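3.2 調理台まわりの収納寸法と動作負担

最終更新：12月
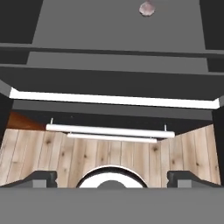

図3　三次元モデルの一場面(レンダリング画像)

前節では、集合住宅の台所における収納量の不足が、住戸面積よりも収納の配置に左右されることを示した。本節では配置のうち、とくに高さと奥行きの二つを取り上げ、日常の出し入れに伴う動作の負担との関係を検討する。

対象としたのは、Greltden団地およびJalta地区の賃貸住宅に居住する113世帯である。いずれも入居後2年以上が経過しており、収納の使い方がある程度固定した段階にあると判断した。単身世帯は対象から除いた。調査は訪問による実測と聞き取りを併用し、聞き取りには家事を主に担う居住者に応じてもらった。両地区の住戸は建設時期が異なるが、台所の形式は壁付きのI型が大半を占め、調理台の高さは800 mmで統一されている。この値は建設当時の標準設計によるもので、入居者の身長は考慮されていない。

実測では、扉付き収納と引き出しのそれぞれについて、内法寸法、床面からの高さ、収納物の種類を記録した。収納物は使用頻度により「毎日」「週に数回」「それ以下」に区分した。区分は居住者の申告によるため、実際の使用頻度とは差がある可能性がある。この点については申告の内容と収納物の位置関係を照合し、明らかに矛盾するものについては再度聞き取りを行った。

収納の使われ方には、両地区に共通する傾向がみられた。毎日使用する鍋や食器は調理台の直下および目の高さの棚に集中し、床に近い収納には来客用の食器や保存容器など、使用頻度の低いものが置かれていた。吊戸棚の上段は空のまま、もしくは入居時に入れたものがそのまま残されている例が多い。吊戸棚については「踏み台を出すのが面倒である」という回答が繰り返し得られており、容量としては存在するものの、日常の収納としては機能していない。

一方、床に近い収納の評価は形式によって分かれた。開き戸の場合、奥のものを取り出すには手前のものをいったん床に出す必要があり、しゃがんだ姿勢が長く続く。引き出しの場合は上から中を見渡せるため、同じ高さにあっても負担の訴えは少なかった。ただし引き出しには、深さに対して収納物が低いときに上部の空間が無駄になるという欠点がある。実測でも、深い引き出しに平皿を数枚だけ重ねている例が確認された。居住者の一部は市販の仕切り板や箱を用いて内部を二段に分けていたが、下段のものを出すときに上段の箱を持ち上げなければならず、結果として下段が使われなくなっていた。

奥行きについても同様の問題がある。Jalta地区の住戸では配管が収納の背面を通るため、流し台下の有効な奥行きが他の部分より小さい。居住者はこの部分に洗剤類や掃除用品を置いており、寸法の不足を不便とする回答はほとんどなかった。逆に、奥行きが十分にある調理台下の開き戸では、奥に入れたものの存在を忘れるという回答が目立った。未開封の調味料が重複して見つかった住戸もある。収納は深いほどよいという設計上の前提は、少なくとも開き戸については見直す余地がある。

改修の効果を検討するため、Batista工務店の協力を得て、対象世帯のうち16世帯で調理台下の開き戸を引き出しに交換した。交換にあたっては既存の箱体を残し、前板とレールのみを新設した。改修後の聞き取りでは、しゃがむ動作が減ったとする回答が多く、とくに膝や腰に不調のある居住者でその傾向が明瞭であった。収納物の配置にも変化があり、改修前には棚の上に出されたままであった大型の鍋が、引き出しの下段に移されていた。一方で、レールの厚みにより内法の幅が減少し、以前は入っていた鍋が収まらなくなったという指摘もあった。また、前板を一杯に引き出すと通路が塞がるため、二人で台所に立つときに使いにくいという意見が得られた。通路幅の狭い住戸では、引き出し化の利点がこの点で相殺されるおそれがある。

取っ手の形状については、改修に際して居住者に選択してもらった。棒状の取っ手は指をかけやすく、濡れた手でも扱いやすいと評価されたが、前掛けやズボンのポケットが引っかかるという難点が挙げられた。つまみ形は突出が小さいものの、重い引き出しでは力が入りにくい。前板の上端に手掛けを設けた形式は外観の評価が高かったが、溝に汚れがたまるため掃除の手間が増えるとされた。取っ手の選択と年齢との間に明確な関係はみられなかった。

比較のため、既往の調査であるUria計画の報告も参照した。同計画は戸建て住宅を対象としており、台所の面積も本調査より大きいが、床に近い開き戸が日常的に使われにくいという点では本調査の結果と一致する。異なるのは吊戸棚の扱いで、同計画では改修時に吊戸棚を撤去し、代わりに背面の壁に浅い棚を設けた例が多く報告されている。集合住宅では背面に冷蔵庫や食器棚が置かれることが多く、この方法をそのまま適用することは難しい。

以上の結果から、収納の使いやすさは容量の大小だけでは説明できず、使用頻度の高い収納物が腰から目の高さの範囲にどの程度収まるかに強く依存すると考えられる。標準設計の見直しにあたっては、総容量の確保に加えて、この範囲の容量を別に算定することが望ましい。調理台の高さとの関係については、身長の記録が得られた世帯に限り、次節で改めて検討する。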